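Stone, Tile and Wood: What Farkmont Kitchens Are Made Of

Part 3: Counters and Walls

When our group picked kitchen surfaces as a topic, we thought it would be a quick one, and then we started talking to people and found that almost everyone in Farkmont has a story about a counter. My grandmother's generation mostly grew up with wood, scrubbed with salt on baking days, and quite a few of them still miss it (the smell especially!). Their children wanted something that would not hold a stain, and that is how stone and tile came into so many of the houses on the hill.

Marble was the one we heard the most opinions about. It stays cool, so people who make pastry love it, but lemon juice or vinegar will leave a dull mark on a polished top if you walk away from the spill. Dark marble shows those marks more than pale marble does, along with every crumb and water spot.
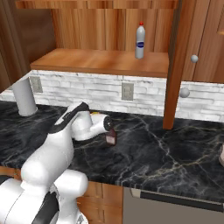 Figure 4. Black marble countertop with a white brick backsplash.

The showroom at Zomier let us spend a whole afternoon in June handling samples, and we are very grateful for their patience. The black marble we liked best was priced at 1639 for a counter of our test size, while the butcher block came to 964, with fitting extra for both. We had guessed a much wider gap.

For walls, families in the Huremora district told us they like brick painted white, as it brightens a narrow kitchen, though grease does settle in the joints near the stove. A soft brush and warm soapy water were the usual answer. Part 4 looks at floors.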